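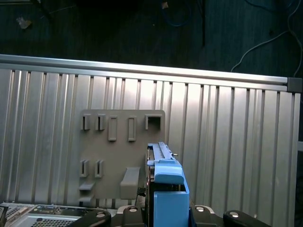 ## Is the Undico repair plan worth it?

**porchlight**

Undico wants $600 for two years of cover on a desktop. The store in Ivcombe says "everything" is included. I doubt it. Has anyone had a claim paid?

**gravelpit**

Read the exclusions. Mine ran to nearly 10 pages, and fans and drives were both on the list. Most parts in a desktop case can be swapped at home anyway. I'd keep the money.
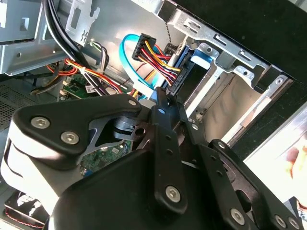 **sandyloam**

Not so sure. They paid my claim in May, after 2 phone calls. Dunthorpe branch though, no idea about Ivcombe.

**oldkettle**

all a scam imo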